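Ticket: Corrected foreign stories do not replace the old version on the World page
Opened by: Kurniawati Pelupessy, foreign desk, Nurkberg Courier
Assigned to: Anjani Nair, web support
Opened: Jan 11, 2018
Priority: High
Status: Solved, one item left open

Description of the problem

Good morning. I write about the World page of our website. We receive the foreign news from the Lubis wire, and it comes into our system through Skadisex. Normally, when Lubis sends a correction, the new text goes over the old text and the reader sees only one story. Since the beginning of this week this does not happen. The old story stays, and the corrected one appears under it as if it was a different story.

The case which made me open the ticket is the border talks in Sturnach. The first Lubis story had the headline "Sturnach crossing to close to trucks after talks fail." Later Lubis sent a correction, because the talks did not fail, they were only stopped until the next day, and the crossing is not going to close. Both stories were on our page at the same time, and the wrong one was on top. We have received angry letters from two transport companies. One of them had already sent its drivers the long way.

I removed the wrong story by hand, but it came back after some minutes. I removed it again and it came back again. I do not dare to remove it a third time before somebody tells me what is happening.

What I have tried already:
- Reloading the page, also in another browser.
- Clearing the page cache from the editor menu.
- Setting the story to "hidden". It stays hidden until the next delivery from the wire, then it is visible again.
- Asking the sports desk if they see the same. They do not, but they almost never get corrections.

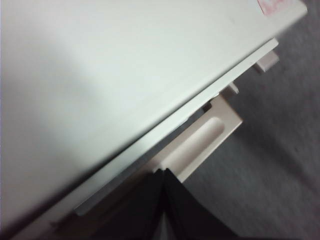 Please tell me also what I should say to readers in the meantime. I have put a short note at the top of the page with the correct information about the crossing, and I have pinned it so that it cannot move down.

Reply from Anjani Nair

Hello Kurniawati, thank you for the clear description. Your note at the top is good, please leave it there. Do not delete the story again for now. Each time you delete it, Skadisex thinks that it has never received it, and it fetches it once more from the wire. This explains why it returns.

Could you please send me:
1. The wire number of the first story and of the correction. You find it in the editor under Source, in small gray letters.
2. The name of the desk queue where both arrived.
3. Whether the correction has the word CORRECTED or the word REPLACES in the top line. I know they look like the same thing, but for the system they are not.

Reply from Kurniawati Pelupessy

I have looked at both. The queue is "World-Diplomacy" for the first story and "World" for the correction. This is strange, I would expect the same queue for both. The top line of the correction says REPLACES. The wire numbers are the same except for the ending, which I think is how it should be. I have copied them in the private field of this ticket, because I am not sure if we may show them outside.

I also looked at the older stories of this week and I found nine that have the same problem. Most are harmless, for example the name of a deputy minister was spelled wrong. But one is about election results in which the numbers for two parties were exchanged, and I would like very much that this one disappears today.

Reply from Anjani Nair

The two different queues are the important thing. Skadisex looks for the old version only in the queue in which the new version arrives. If the old one is in another queue, it does not find it, and it makes a new story. So now the question is why the correction does not go to "World-Diplomacy" like the first one.

I will write the steps below as I do them, so that the evening shift can follow.

Log of steps

Step 1. Read the sorting rules of the World desk. There is a rule which sends every story with a diplomacy subject code to "World-Diplomacy". It was changed on Monday by our own team. The change was to make the queue list shorter, and it should not have touched the corrections.

Step 2. Compared the Sturnach story and its correction in raw form. The first story has the subject code in the usual place. The correction has it one line lower, after the line with REPLACES. The old rule read the whole top block. The new rule reads only the first five lines, so in a correction the code is just outside and the rule does not see it.

Step 3. Checked if Lubis has changed something on their side. They have not. Corrections from January of last year have the same order of lines. The fault is ours.

Step 4. Stopped the automatic fetching for the World desk. During this time new foreign stories do not arrive by themselves. I informed the foreign desk by telephone, and they took the urgent ones by hand. 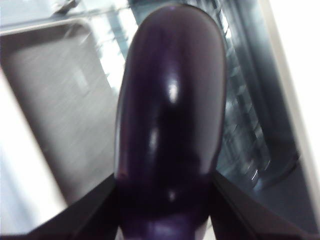
Step 5. Put back the old rule on the test system. Sent the Sturnach story and its correction through it, in the right order. The correction replaced the first version. Then I sent them in the wrong order, the correction first. The older text was refused, as it should be.

Step 6. Sent the rest of this week's World stories through the test system, about 80 in total. All corrections found their older version. One story was put in "World-Diplomacy" though it is about a football federation, but it has the diplomacy code from Lubis, so this is not our error.

Step 7. Put back the old rule on the live system and started the fetching again. Watched the first deliveries. No doubles.

Step 8. Merged the double stories by hand, beginning with the election results and then Sturnach. For each one I kept the web address of the first version, because this is the address that readers have shared. The address of the second one now leads to the first.

Reply from Kurniawati Pelupessy

I have checked all the stories of my list, and each one is now there only once with the right text. The Sturnach headline is "Sturnach talks to continue, crossing stays open." Thank you very much.

Two questions remain for me. On the phone app a colleague still sees the old headline. And in our own search, when I type "Sturnach trucks", the old headline comes as the first result, although the click leads to the right story.

Reply from Anjani Nair

For the phone app: please ask your colleague to pull down the list to refresh it. If the old headline is still there, she should log out and log in again. The app keeps its own copy of the headlines and asks for new ones only when the story has a new time stamp. When I merged by hand, the time stamp stayed old. I have now set it new for all merged stories.

For the search: the search index is built again each night, so tomorrow morning it should be correct. If it is not, please write in this same ticket and do not open a new one, then I have everything together.

About the correction note: I see that the editors sometimes write under a story "This story has been corrected" and sometimes nothing. The system does not add this line by itself. It is for your desk to decide the wording, but if you give me a fixed sentence, I can put it in the template for every story that arrives with REPLACES.

Reply from Kurniawati Pelupessy

The app shows the right headline after logging out and in. Only refreshing was not enough.

For the fixed sentence I have to ask the chief editor, since she wants that the reader also learns what was wrong, and a fixed sentence cannot say this. I will remove the pinned note tonight, after the next report from the talks has come in. I have answered both transport companies and told them that the mistake stayed on our page longer than it should.

Open item
Wording of the correction line in the template. Waiting for the foreign desk.

Changes made
Sorting rule for "World-Diplomacy" set back to the version before Monday. The shorter queue list is gone with it, and it will be made again in another ticket, with corrections included in the test.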